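Soaking Dry Beans: Water Uptake and Hydration Time
Speaker notes, 11 Aug 2019

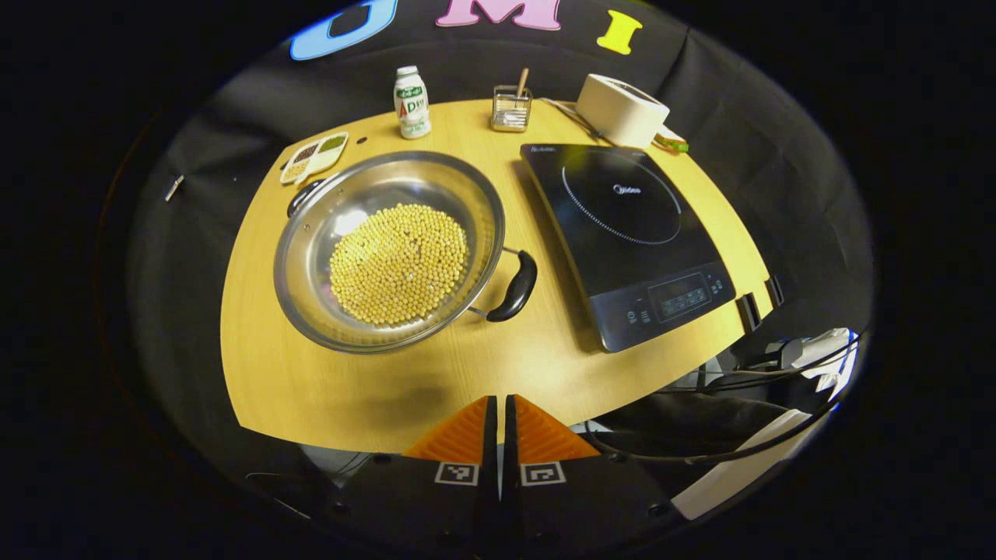

Slide 1. Scope. Whole dry beans only, no splits. Cooking is a separate talk. I use "uptake" for mass gained divided by dry mass, in percent. Some of the older Mernotari sheets divide by final mass, so check before comparing.

Slide 2. How water gets in. At the start most of it enters through the hilum and the small pore next to it. The seed coat is slower and varies by crop and by storage. Wrinkling in the first hour means the coat is taking up water ahead of the inside. Do not read it as damage.

Slide 3. Sample set. 513 lots logged, 465 kept. Lots were dropped for missing moisture readings or mixed seasons. Say this before showing the curve. It came up at the Wikley session and took too long to answer.

Slide 4. The curve. Steep at first, then flattening. Point to the bend, not the end. Past the bend the gain is small and more sugar and protein leaks into the water. Warmer water moves the bend left. It does not raise the plateau much.

Slide 5. Hard seeds. These are beans that stay dry after a full soak. Long storage in warm, humid rooms makes beans slow to soften, but that is a different fault and the two get mixed up in reports. Hong lots were stored cool and should be shown on their own line.

Slide 6. Water. Hard water slows softening later, in the pot. A little salt in the soak helps with the coat. Baking soda works faster but affects flavor and texture. Skip the chemistry unless asked.

Slide 7. Weighing. Drain for seven minutes, blot, weigh. Surface water is the largest source of error in the whole method. The Grivovska protocol leaves out the blot and reads high.

Slide 8. Open items. Repeat the cold soak in September with the new crop. Total weighings so far: 1,461. Raw tables go out with the handout. Questions on storage first, then method.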